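Notebook, 2 May 2026. Gitby branch, grasp-width filter and the pose tracker

Good day today, writing it down before I lose the thread. The short version is that the fiducial-free tracking in Dullorard finally holds through a close-up, and the fix was smaller than I had feared. I'm very pleased with this one!

Starting point, for anyone picking this up cold: Dullorard takes the wrist video from the hand-held gripper and gives back a camera path plus a finger opening per video frame. Pusex cleans that up and cuts it into training episodes. The path part was fine on the old set from November. The opening part was not. As soon as the fingers got near something with its own strong edges, the tip detector jumped to the object and the width trace grew teeth.

I went through the worst session first, 1748 frames. The old detector gave a usable width on 1705 of them, which sounds great until you look at where the other ones are. Nearly all of them sit in the second before the fingers close, exactly the part the policy has to learn from. Interpolating across that gap is what Pusex was doing, and it makes every grasp look like a smooth ramp. No wonder the arm closes early.

What I changed:
- tip search now runs in a fixed band on each side, taken from the linkage geometry, so a tip can't wander to the middle of the image
- color threshold on the blue pads is set per session instead of once for everything
- if left and right tips disagree about the width, keep both and flag it, don't average
- Pusex leaves flagged gaps alone when they touch a close event

The bands come from the two mechanical extremes, so I wanted one view with the fingers spread and one with something between them. The blue print on the table is also a lovely stress test for the color threshold.

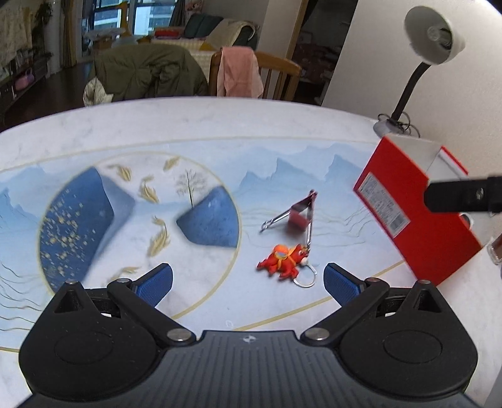

Fingers wide in the first, holding the correction tape in the second.

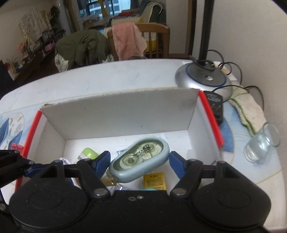
Why not just read the opening from an encoder and skip the vision part?
An encoder would give a cleaner number, but it adds a cable, a battery and a second clock to a tool that currently has none of those. The video already has the fingers in it, and one timestamp covers both the camera path and the width. If we ever need force or slip we'll have to revisit this.

Back to results. With the bands in, the jumps to the object are gone on the same session. The per-session threshold did most of the rest. I let it pick from the first 200 frames, where I always open and close a couple of times anyway, and it settles on something sensible without any help from me. The dispenser was a case I was worried about, being gray-blue itself and right up against the pads, and the width trace stays flat through the hold. So nice to see a plain boring line there.

Two things still bother me.

First, the tree and mountains on the table print. The path estimator likes them very much, maybe too much. Flat printed texture is fine for tracking, but when the tool comes in low there is little else in view and the height estimate drifts. It recovers once the chairs come back into view. I'd like to weight background points a bit more and see if the drift goes down. Baoshan Peng thinks the lens calibration is the real culprit and wants to redo it near the image border. Worth doing either way, the border is where the tips live.

Second, Godoy (the replay viewer) shows the filtered trace only. I spent an hour chasing a bump that was purely the filter. It should draw raw underneath, in gray, always. I put in a quick hack for this — press r to toggle — and I already can't imagine working without it.

Ran the regression set before pushing. 51 sessions, no crashes, and two of them now flag a lot more disagreement than before. I opened one and the flags are correct, the right tip goes behind the object for a stretch. The other I haven't looked at.

Next:
- look at that other one
- raw trace in Godoy as a proper option, default on
- border calibration with Baoshan
- rerun Pusex on the November set with gaps kept, compare close timing
- rename tip_band_px, it's in normalized units now and the name is a lie

Pushed to the Gitby branch, not merged.

Contact | © 2026 Dullorard notebook | Back to top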